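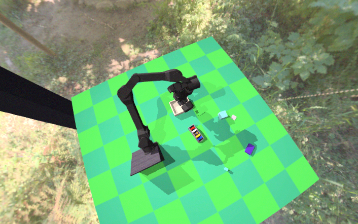 A black jointed arm on a green checkered platform, in a computer rendering.

The smallbore range at Faltham sits at the end of a gravel lane, and the woman who has coached there for 22 years likes to meet people at the gate, partly to be friendly and partly, she admits, to see how they close it.

"If they let it bang, I know we'll be starting with breathing," she told me, laughing, and then she put the kettle on and talked until well past noon, which suited me fine.

She came to shooting through her grandmother, who kept a bolt-action .22 behind the pantry door in Vostcombe and let her have two shots every evening, never a third. "You would not believe how hard I thought about those two shots," she said. "I'd be sitting in school in the afternoon planning them. I still think kids today get handed too much ammunition (and so do the grownups, if you want my opinion, which you didn't ask for!)."

Her beginners shoot from a sling, prone, at paper, and they stay there until August. Some of them grumble. She has heard all about the scopes and the bipods, and she doesn't mind any of it, but she wants to see a good natural point of aim first. "Close your eyes, take a breath, let it out, open them again. If the sights have wandered off the bull, move your hips. Don't muscle it back. I must say that in my sleep."

I asked about the notebooks, a long row of them on the shelf over the stove. She has written up every practice session since she took over the juniors, 2858 entries so far, with the wind, the light and whatever she had for lunch. The entry she showed me was number 217, a wet evening when a very small boy finally stopped flinching.

"He drives a truck now," she said, "and he still shuts the gate nicely."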